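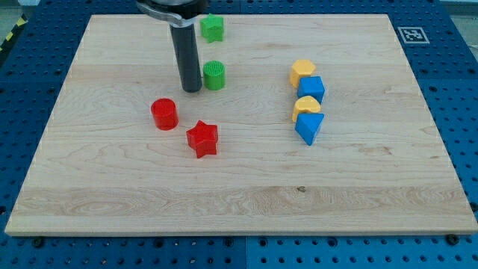

maple board on the blue table

Kustum Fan Forum > Gridiron > College and the draft

Thread: Is Hubmann staying another year or not

endzone_ed
Posted 30 Oct 2026
Right so Hubmann gets asked after the Grutilik game if he's coming out for the draft and says "I've not thought about it". Every QB says that. Then he goes and talks for ages about how much he likes throwing on the move and how the pros do it now. Sounds like a lad who's thought about it. What do we reckon, gone in the spring?

puntblock
Gone. Five interceptions all season and two of those were tipped. Someone takes him early.

Moss_Side_Blitz
Early?? Did you watch the second half. Held the ball forever, nearly got strip sacked on his own goal line. Arm is lovely, feet are not. Another year at Fukon would do him good.

puntblock
449 yards mate. In the rain.

Moss_Side_Blitz
449 yards against a secondary with two starters out injured. Most of it after the catch as well, go back and look. Screens and crossers all night. I'm not saying he's bad, I'm saying he's not ready.

endzone_ed
Bit harsh. The one down the left sideline before half time wasn't a screen. Don't think anyone else in the conference makes that throw

wide9left
Agree with Moss for once. Problem is the line. If he stays he gets hit all year again behind the same tackles, so what does he gain? Knee goes and thats the money gone too. I'd leave if I were him, even if I wasn't ready.

Moss_Side_Blitz
Fair point on the line. Right tackle is a turnstile. Still think a bad rookie year somewhere hurts him more than waiting does.

tallboy_tim
Do we know what the coach is doing? That decides it for me. If the coordinator gets a head job elsewhere Hubmann is off the next morning, no way he learns a third playbook.

endzone_ed
Good shout, forgot about that. Two jobs being talked about for him already according to the radio, no idea how solid.

puntblock
Radio said we were signing that kicker as well.

wide9left
lol true

Moss_Side_Blitz
Who starts if he does go though? Backup has thrown a handfull of passes all in garbage time. Transfer probably

tallboy_tim
Rather give the freshman a go. Looked sharp in the open practice in March – quick release, doesn't panic. Skinny though

puntblock
Practice. No one's allowed to hit him in practice.

tallboy_tim
Well no. But you can see the release

endzone_ed
Anyway back to Hubmann. Anyone going to the away game? Got a spare seat in the car, leaving early, petrol split. PM me

wide9left
Might be up for that, will check shifts and message you tonight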